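Brenside Residents' Handbook
Kitchen and Workroom Tips: Protecting Work Surfaces

Prepared by the Household Services Office. Revised in October.

Residents of Brenside share 12 kitchens and one ground-floor workroom. Most requests for surface repairs concern rings, scratches and dents that a simple mat would have prevented. The guidance on this page applies to all shared tables and counters, and residents are encouraged to follow it in their own rooms as well.

Choosing a mat

A thick felt mat is suitable for most table work. It softens the contact between a pan base and the tabletop, reduces noise, and keeps light items from sliding. Choose a mat large enough to hold everything in use at one time, with a hand's width to spare on each side. Mats with rounded corners are less likely to curl or catch on a sleeve.

Felt is not a trivet. Pans taken directly from the burner or the oven must be placed on a metal or cork stand and left there until the base can be touched comfortably. Wool felt tolerates warmth better than synthetic felt, but neither should be relied upon for hot cookware. If the label has been lost, treat the mat as synthetic.

Placing cookware and other items

Set the pan down flat, well inside the edge of the mat. During table work the handle may point in whichever direction suits the person seated there, provided that it does not extend over the edge of the table. On the stove, handles are to be turned inward at all times.

Soft materials may share a mat with cookware. Keep them to one side of the pan, and do not leave them on the felt longer than the task requires. Dough should be worked on a floured board, as felt holds flour and is difficult to clear of it.
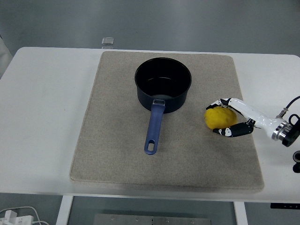 Saucepan with blue handle and a soft yellow ball on a felt mat.

Care of nonstick pans

The inside of a nonstick pan should be washed by hand with a soft sponge and mild detergent. Scouring pads, metal spoons and powdered cleansers are not permitted in the shared kitchens. When pans must be stacked, place a cloth or a circle of felt between them. Worn mats may be cut down for this purpose, and Peiyu Cai at the Household Services desk keeps a supply of offcuts.

Pans with a hole in the handle should be hung wherever a hook is available. Check the join between handle and pan before hanging. A handle that moves at the bracket should be reported, and the pan should be set aside until it has been examined. Residents should not attempt to tighten a riveted handle.

Cleaning a felt mat

Shake the mat outdoors after each use. Once a week, go over both sides with a vacuum cleaner fitted with the upholstery nozzle.

For spills, blot with a dry cloth, working from the outside of the mark toward the center. Rubbing drives the liquid deeper and raises the fibers. Grease may be covered with baking soda, left for 9 hours, and then vacuumed away.

Dough or modeling compound pressed into felt should be allowed to harden completely. Break it up gently with the back of a spoon and lift the pieces with a stiff brush. Warm water will spread the color.

Do not machine wash or tumble dry. A mat that has been dampened must be dried flat, away from radiators, and turned once.

Felt tends to darken and thin where pans are most often set down. Rotating the mat each month spreads the wear. A mat that has become thin enough to show light when held to a window should be replaced.

Replacement and repairs

Household Services holds felt in two weights, supplied by Wullholm. Requests may be made in person or by leaving a slip in the box beside the workroom door. Please state the length and width of the table. Damage to a tabletop should be reported to Lakmal Navaratnam on extension 153 before any filler or polish is applied. Questions concerning this page may be directed to Pramila Dwivedi, Household Services Office, open from 9 a.m.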